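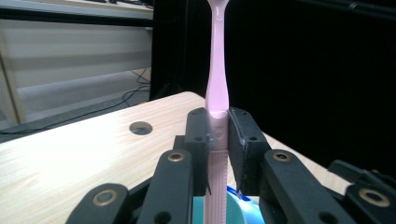 Chaimae Lahlou writes that she bought a toothbrush from us in April, that it brushes teeth, and that she would like to know what else there is to say about it. Quite a lot, Chaimae. We have a whole page to fill.

Vernska Everyday Toothbrush, Pink
Item no. 2517
Sold singly or in a pack of 5
Also in the same range: Jirnton travel case, Kokkinos wall cup, Buso tongue scraper

The Everyday is a manual toothbrush. It has no timer, no charging stand, no app and no opinion about your technique. You supply the movement. People did this for generations, and a good many of them kept their teeth.

The handle

Pink plastic, glossy where the neck broadens out, with a small embossed logo a shade darker than the rest. Lower down there is a column of ribs running across the grip. The ribs are the part we get letters about. Most brushes are perfectly easy to hold until you add water, toothpaste and a person who has been awake for four minutes, at which point they leave the hand and go behind the toilet. The ribs give your fingers something to catch on. They also collect dried toothpaste if you never rinse the handle, so rinse the handle.

The neck is slim, and slimmer than the old model, which several customers said was like brushing with a spoon. It will bend a little if you lean on it. If it is bending a lot, you are scrubbing a doorstep and should ease off.

The bristles

Soft or medium. We used to do a hard one and stopped, mainly after talking to Pirjo Kinnunen, who tests everything for us and handed it back with the words "for grouting". Soft suits most people. Medium is for those who have tried soft and felt they weren't getting their money's worth.

The colour

Pink. We are asked whether it is a children's brush, or a women's brush, or a special edition. It is a pink brush. The adult size is the only size we make, and the great advantage of the colour is that in a mug with everyone else's blue ones you can tell at a glance which is yours. In a household where everybody has ordered pink, this advantage goes away and you will have to talk to each other. A strip of coloured tape round the bottom of the handle does the job for a while.

Looking after it

Rinse under the tap, shake, stand it with the head up and let it dry in the open. Please don't put it away wet in the Jirnton case, which is meant for trains and overnight bags and turns into a small greenhouse if left shut for a week. Don't boil it. Don't put it in the dishwasher – we know some of you do, we have seen the photographs, and no, we won't replace those.

Change it every 3 months, or sooner if the bristles have started to point in different directions. A retired one is very good on taps, bicycle chains and the line of grime along a window frame. Mark it clearly before it goes under the sink.

Packs and postage

Singles come in a card sleeve. The pack of 5 comes in a plain box, all the same colour and the same bristle, and we can't mix them, however nicely you ask. Orders placed before 8 in the morning go out the same day. Anything later goes out the next working day, along with an invoice that always seems to be larger than the parcel.

Returns

Unopened, yes. Opened but unused, we would have to take your word for it, and so would the next person, so no. If a brush reaches you broken, send a picture of the damage and the item number and another will be on its way.

Goes with

Kokkinos wall cup: holds two brushes upright, drains at the bottom, screws supplied.
Buso tongue scraper: does what it says, and comes in every colour except pink.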